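Keep the Repair Counter Open

The library on Tang Street plans to close its repair counter in July. The reason given is that only 238 people used it last year. I think that number is being read the wrong way.

The counter takes up one corner of the ground floor. It has two benches, a drawer of hand tools and a sewing machine older than I am. Shuk-fan Yen has run it for 15 years. People bring in lamps, zippers, toasters and chairs with a bad leg. She shows them what is wrong and they do the work themselves, with her next to them.

A person who learns to replace a zipper does not come back for the next one. Neither do the neighbors that person helps. A low number of visits can mean people don't care about the service, and it can also mean the teaching stuck. The report doesn't ask which. 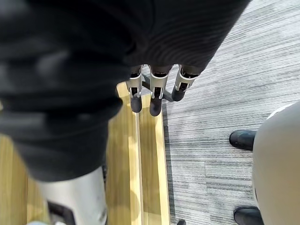

The other argument is money. A new toaster is cheap, so why pay someone to help fix an old one? I used to agree with this. Then I had to replace two kettles in one winter, both of them sealed shut at the base so that a loose wire meant the trash. Cheap things cost plenty when you buy them over and over. The city pays to haul them away, too, and that cost is missing from the report.

Tsung-han Peng, who wrote the plan, wants the corner for study desks. We do need desks. The upstairs reading room has space for them along the north wall, and it sits half empty most afternoons.

I would keep the counter for another year, open it on two evenings so that people with jobs can get there, and ask visitors what they fixed at home afterward. If the answers are poor, close it then.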